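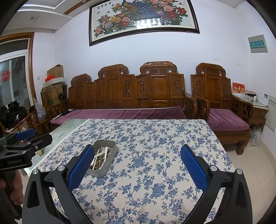 When do the gripper pads have to be wiped down if the task uses tableware?

Before the first take, and again every time the object type changes. Our sheet also asks for a wipe after any drop to the floor.

kundcombe_ops
Posting the above from our July rules because it keeps coming up. I'd like to hear what other groups have written down for handheld grippers in people's homes. We have 28 rules on one page and I think that is too many. Operators skim it.

E_Cronin
28 is a lot. We got ours down to 9. Most of what we cut was about lighting and where to stand. What stayed was fingers open at the start of a take, both grippers in view of each other, no bare hands on the object once recording starts, and no talking to the other person in the room about anything private.

wilwood2
Disagree on bare hands. If a spoon slides out of reach the operator should be able to put it back by hand and mark the take. Throwing away the take costs more than the mark does.

E_Cronin
Marks get lost. We went through 1,038 takes last time and the ones with a hand reset were the hardest to sort. Now we stop, reset, start over.

kundcombe_ops
What do you do about handoffs and two-handed work? Ours says the second gripper stays still until the first one has closed. People ignore it.

vikau_user
They ignore it because it's a bad rule. Nobody sets a table like that. Let both move and set a speed limit instead.

Kathleen Ó Súilleabháin
I train operators and I side with keeping the rule for new people. After 10 clean takes they can move both. For ceramic we also ask that the spoon stays low over the cloth, and that the bowl with the forks goes to one side before you start.

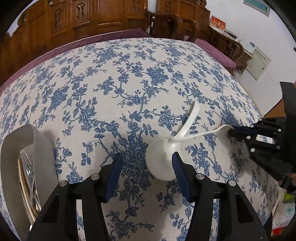 White spoon between the pads, second gripper on the right holding the end of a white strip.

wilwood2
How close do you let the fingers get to the cloth? We had tips catching on a tablecloth and dragging everything with them.

Kathleen Ó Súilleabháin
Touching is fine, pushing down is not. If the cloth wrinkles, flatten it before the next take. We don't clip it.

vikau_user
We clip ours. Under the table edge where it doesn't show.

Do_
Does anyone have a rule for the rest of the room? The homes we go into have mail and boxes out, and the wide lens gets all of it.

E_Cronin
Ask the household first, in writing, and turn over anything with a name or address. Leave the furniture where it is. That one is near the top of our 9.

kundcombe_ops
Ours was number 22. Moving it up. I'll post the shorter sheet once I've cut it, and I'm leaving the second gripper rule in for new operators only.

vikau_user
Still think it should go, but ok.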